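Written rules for our simulated kitchen

In June I have finished the second version of the Redik rules, the small document which says how we must prepare and check a manipulation scene before we collect any episode in it. The first version had 5 pages and few people read them. I want to explain here which rules I kept.

Rule one: look from the hand first

Before, we approved a scene only from the outside view. At Huno, where I worked before, this was the normal practice, and we lost 300 episodes to a bad camera mount.
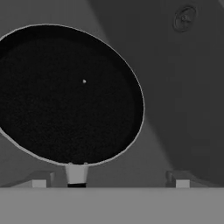

A wrist view must be approved separately, with its own signature in the log. The person who signs has to confirm that the gripper is visible on both sides and that it is wide enough open for the start pose. With the two fingertips far apart and the pale pads on them easy to find, I can sign this point quickly. The gray rendering does not disturb me, the rule asks only for shape.

Rule two: clear distance around the arm

Our limit is 150 millimeters between any moving link and a loose object in the start pose. I took this number from my old notes at Bortolotti, where we had real arms and real glasses to break.

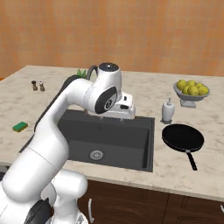 In simulation it is easy to forget the limit, for the reason that a collision costs nothing. I still ask for it. People usually measure the small things near the arm and forget what stands at the other end of the counter, for example the black pan with its long handle pointing to the front edge. A handle like this must be counted in the size of the object, and the first version of the rules did not say it.

Rule three: the same name for the same object

If one person writes "shaker" and another writes "mill", the search in our Brorkora database gives two half answers. The list of names is now closed, and a new name needs one request and one example.

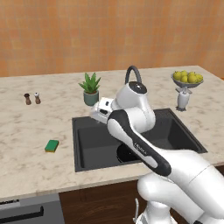
What is still open

I did not decide how many episodes we should check by eye. Now it is every tenth one in a set of 400, and for long tasks I find this too few. If your group has a written rule for this, please send it to me and I will compare it with ours.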